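The Ferry Back to Molotport

My aunt Vasiliki left me a boat, which sounds a lot grander than it was. It was a forty-year-old tub called the Clirkness, painted the green of old hospital walls, and it came with a mooring in Molotport, a box of paperwork, and a debt of 2,000 to a man named Balaskas who ran the fuel dock and had apparently been very fond of her.

"She always said you'd come," he told me the first morning, and then he handed me the bill.

I'd never steered anything bigger than a shopping cart. I told everybody this, loudly, hoping somebody would take the boat away from me! Instead they sent me Zoi Raptis. Zoi was seventeen, she chewed her hair, and she'd spent three summers as my aunt's deckhand. She walked around the boat once, kicked the bumper tires, and asked what I was planning to feed people.

"Feed who?"

"The passengers," she said, like I was slow. "It's an hour and a half to the island. They get hungry and then they get mean."

So that was how I learned I owned a ferry.
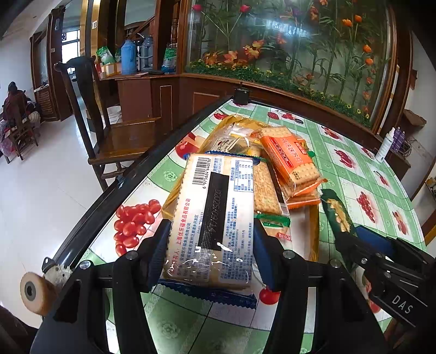 We made our first run in November, with the wind coming sideways and six people on board, one of them asleep before we'd untied. Zoi did the ropes and I did the wheel, and mostly what I did with the wheel was hold on to it. The engine had a cough in it, two short ones and a long one, and every time it got to the long one I looked back at Zoi and she shook her head, meaning not yet, leave it alone.

Halfway over, an old man came up to the wheelhouse and stood next to me without asking. He had on a good coat and terrible shoes. His name was Erasto Temba and he'd been crossing with my aunt every week for longer than Zoi had been alive, so he figured the wheelhouse was partly his (I wasn't going to argue, I was busy).

"She used to sing here," he said.

"Here on the boat?"

"Here. This bit. Past the second buoy."

I said I didn't sing. He nodded and looked out at the water, and we went along like that for a while with the rain ticking on the glass. Then he started up himself, very low, some song with about a dozen verses and a donkey in it, and from down below I heard somebody join in, and then somebody else. Zoi was stamping her foot on the deck. The sleeping passenger was now awake and knew every word.

I want to say I joined in. I hummed, a little, on the donkey parts.

We got to the island and I hit the dock. Not hard! Hard enough that Aliki Kouris, who sells the tickets on that side, came out of her booth with her hand on her chest and called me a name I had to ask Zoi to explain later. Erasto stepped off in his terrible shoes and shook my hand.

"Your aunt hit it harder," he said. "Her first time."

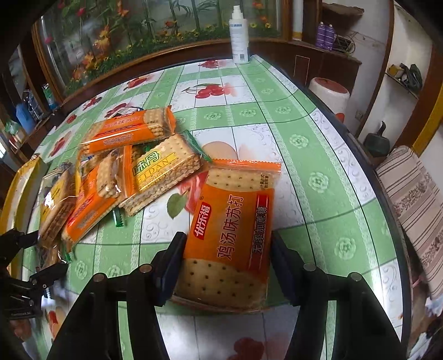
Did I sell the boat that winter?

I kept it, though I came very close to letting it go. A buyer came out from Fekton, a pleasant man named Hemant Chaudhary with a folder under his arm, and he offered me 3,000 for the Clirkness, mooring included. I could've paid off Balaskas and bought a bus ticket home and had plenty left over for a winter coat. He wanted to turn her into a floating bar. He had drawings. There was a little striped awning in the drawings, and I have to admit I liked the awning.

I told him I'd think it over, and he said he'd ride across with us and back while I did.

Well, we got past the second buoy, and Erasto wasn't on board that day – he had a cold, Zoi said, a bad one – and it was quiet. I mean really quiet, just the engine coughing away and the folks below with their collars up. Zoi was looking at me through the glass with a piece of hair in her mouth. I knew exactly what she wanted and I pretended I didn't. I checked the compass. I wiped a window that was already clean.

Then I opened my mouth and sang the first line, badly, in a key that I don't think has a name.

I only knew the donkey parts, so I sang those, and hummed up to the next one, and by the third verse they'd taken it away from me down below and were doing it properly. Hemant Chaudhary was standing by the rail holding his folder over his head to keep off the rain. His mouth was moving. He told me afterward that he didn't know the song at all, he was just going "la."

He shook my hand at the dock and put the drawings back in the folder without my having to say anything. I paid Balaskas 400 of what I owed him that same evening, out of the ticket money, and he counted it twice and gave me a cup of coffee.

Then Zoi wanted to know if we could get an awning.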